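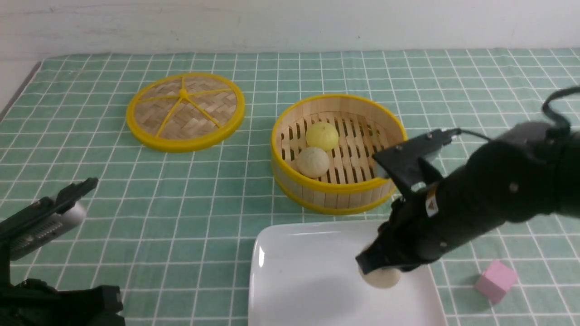

Friday at the Torkbridge open day

I went to Torkbridge on Friday to see how far kitchen robots have come. My sister runs a lunch counter and keeps asking me if she should wait for a machine before she hires again. The open day ran from ten to four, and Wondport had a room on the second floor. They are working on small kitchen jobs: moving food, putting lids on, clearing plates.

The job I spent the most time with was steamed buns. The setup is two black arms at a table with a checkered cloth, a bamboo steamer with its lid set to the side, and a square white plate. The arm has to move buns between the steamer and the plate without squashing them or dropping them.

Saoirse Brophy runs the bun work. She told me buns were picked as a test food on purpose. They are soft, they have no handle, and no two are quite the same shape. A gripper that is fine with a coffee mug can leave a dent in a bun. The slatted floor of the steamer doesn't help either, and neither does the rim, which the fingers have to clear on the way in and on the way out.

I asked how often it works. Her count for the past month was 654 tries, and 652 of them ended with the bun where it was supposed to be. That is a better number than I expected. She was quick to add that it covers one table, one steamer and one plate. When they changed to a deeper basket in April they had to start over with 300 new practice runs. 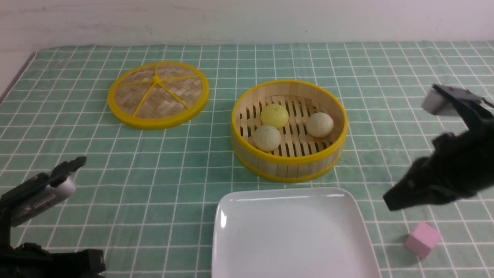
Speed is the other side of it. I timed one bun at 60 seconds from start to finish. My sister does a full basket in less than that while talking to a customer. Brophy said the arms can go faster, but they keep them slow while people are in the room.

I also asked about the lid. Putting it back on is a separate task, and they weren't running it that day. She said a lid that goes on crooked is hard for the system to notice.

Down the hall, Lollex had a shelf-stocking machine for small stores. It handled boxes well and bags of chips badly. Eimear Ó Riain from Bech, who was looking at it for their shops, said she would take it for canned goods tomorrow if the price came down by half. She wouldn't buy it for anything in a bag.

So my answer for my sister is to hire the person. The bun handling is careful work and I would trust it with food for a slow buffet, but a lunch line has a dozen other jobs going on at once and each one would need its own training.

Parking is free behind the building. The coffee ran out before noon, so bring your own. Wondport plans to have the lid task running at the next open day, and I'll go back for that.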